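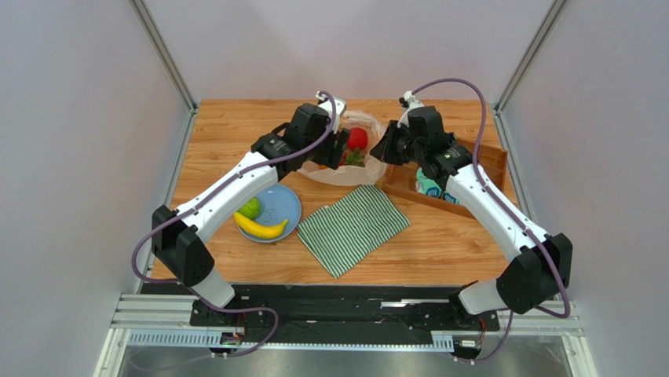
The shuttle to the Plokeo plant left Pickering at 8 a.m. with thirteen of us on board, most of us there to see one lens. Varnetti has been teasing its first autofocus portrait prime since May, and the open day was sold as a chance to watch it being made. I came home having watched quite a lot of slides.

Plokeo builds lenses for other people, Varnetti among them. Siiri Harju, who runs the assembly floor, took my group around. She was good company and clearly knows glass. She was less free with numbers. When I asked how many finished lenses get rejected, I was told the figure was "low." When I asked again over lunch it was "very low." I'd have taken either one more seriously with a percentage attached.

The polishing room we saw only through a window. Centering was the best stop of the day, and they let us stay long enough to see an operator reject an element, mark it and move on to the next. Coating was closed for maintenance. I've been on three of these tours now at different makers and the coating room has been closed on all of them, so draw your own conclusions about how much of the flare control you read about on the box gets shown to visitors.

After that came the talk. Joni Kallio from Varnetti said the new lens has "cinema-grade" focus breathing control. Kalliopi Georgiou, who shoots weddings and had paid her own fare, asked what grade that was. The reply covered heritage, passion and a new rubber ring.

We did get five minutes each with a sample on a body. Focus was quick on a face by the window and hunted twice on a dark jacket near the door. It's a preproduction unit with early firmware, as we were reminded before, during and after, and I wasn't allowed to keep my files. The aperture ring feels fine. The hood is too loose and came off in my bag pocket. Sharpness I can't tell you about, and neither can anyone else who was there, whatever you see posted this week.

Podus, the tripod people, had a table by the exit and were selling last year's ball head at this year's price.

The lens will be $278, according to Ville Suominen on the sales side, with no ship date beyond "soon." If the finished one focuses like the sample did by the window, that's fair money. I'd wait for someone to test a store copy, preferably three store copies, before ordering. The pastries were decent and the shuttle back was late.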